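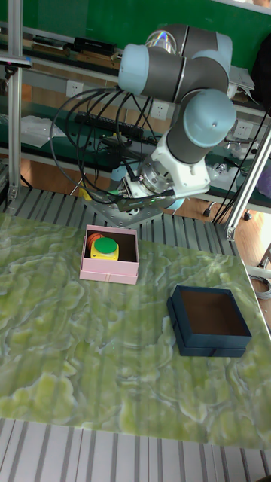 Fig. 4.1 Two open boxes on the green tabletop. Ball and push button in the pink one, teal one empty.

Chapter 4
Small Things in Boxes

Before you start: finish the worksheet from Chapter 3. Have your labels ready. Two boxes with lids, any size, as long as one is bigger.

This chapter is about sorting. Not hard, but most people rush it. A stockroom at Meijer or Plirnus might hold 3000 small parts and every one of them has to be in a place somebody else can find. Same rules for a desk drawer.

Key words for this chapter: container, contents, category, overflow, home box.

4.1 What goes with what

Take a ball and a push button. Do they belong together? Depends who you ask. By shape - both round, more or less. By use - no. One is a toy, one is a switch. By size they can share a box easily, and that's how a lot of boxes get filled. Whatever fits goes in.

Lotte Jansen ran the parts room at Dollov and kept a list taped inside every lid. Item, category, home box. When something turned up without a line on the list it got one before it got put away. Slow at first. Her list ran to 1082 lines by November and she could still find anything on it.

Write down your categorys first. Then open the boxes.

4.2 In, out, or beside

An item has three possible states while you sort. In a box. In the other box. Or on the table, waiting.

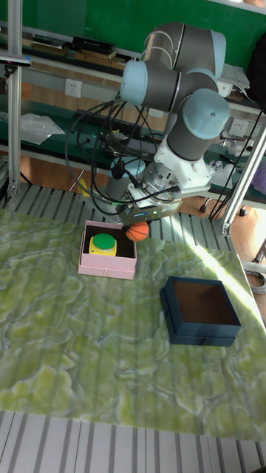 Here the ball is out, next to the pink box, and the button is in. So the ball is "waiting" and goes in the third column of your sheet. Don't skip that column. Things left waiting are the ones that get lost, esp. anything that rolls.

Lids: off, and under the box if there's room. A lid across the table ends up with things on top of it.

Empty boxes count too. Write "empty" - dont leave the line blank, a blank line could mean you forgot to look.

Try it
Work with a partner, 40 minutes. One sorts, one writes. Swap halfway. Use the Skumitz chart at the back of the book for the category codes, then go on to 4.3, Choosing the Right Size Box.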